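Bin cell notebook, October, picking up at about 4 in the afternoon

OK so the gripper dropout is back, and this time I was standing right there for it! Cycle 213, arm coming down into the bin for a pick near the middle, wrist turning to line up, and then the gripper signal just vanished and the whole cell stopped with a comms error. Same code as the one Stela wrote down last week. I acknowledged it, jogged up a little, and the signal came back as if nothing had happened. Lovely.

For anyone who wasn't here for the first round: Gerd swapped the gripper I/O module, we ran 109 cycles clean, and we all decided it was the module. It wasn't the module. (Sorry Gerd, the old one is probably fine, it's in the drawer with the blue tape on it, please don't throw it out.)

What I did today was go back through the log and pull the wrist angle for every dropout we have. There are 7 now. All of them happened with the last axis turned well over to the same side, and all with the arm low. Not one on the way to the drop-off, where the wrist hardly turns. So I'm pretty sure this is the cable run and we have a conductor that opens up when the loop gets pulled tight. The loop looks generous when you're standing in front of it, but it's a different story once the wrist rotates and goes down at the same time.

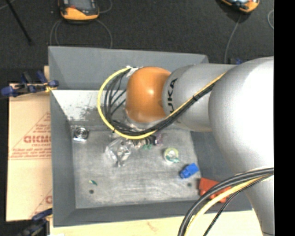
Why does the signal come back after the arm moves up?

The broken ends most likely touch again once the bend relaxes, so the controller sees a healthy circuit until the next low pick at that angle.

Tried the wiggle test too, drives off and key out, with Joscha watching the input on the screen while I flexed the bundle by hand a few inches at a time. Nothing, nothing, nothing, then a flicker close to the wrist, and then nothing again for ten minutes. I got it to flicker twice in total. Not enough to swear by, but both times my hand was in the same spot, so I've marked it with a pen.

Now the part I like less. When the signal drops, the gripper lets go. Joscha checked the config and the default on lost comms is "open", which somebody (me, I think, back in the spring) left that way when we were still picking foam blocks. With light stuff in the bin it's only annoying. With the metal parts Huststead wants us to run, I don't want anything coming loose over the edge of the bin while a person is reaching for the pendant. Zoia agrees, and until the default is changed and tested we stay on light items, reduced speed, gate shut. She put a note on the gate.

Roswitha asked if we could just limit the wrist angle in software and keep going. We could, and I did try it for half an hour, but the planner then skips a lot of picks along the walls and the success numbers stop meaning anything. I'd sooner lose a day to the cable.

Still to do:
Order the replacement cable, high-flex type this time, Stela has the part number
Re-route with more slack at the wrist and move the tie point back
Change lost-comms default to "hold", then pull the connector on purpose and see what it does
Rerun to 401 cycles before anyone says the word fixed

Left the cell powered down, pendant on its hook. Log is in the shared folder under Wanyama, the file with "dropouts" in the name. The other one is an old copy and I need to delete it.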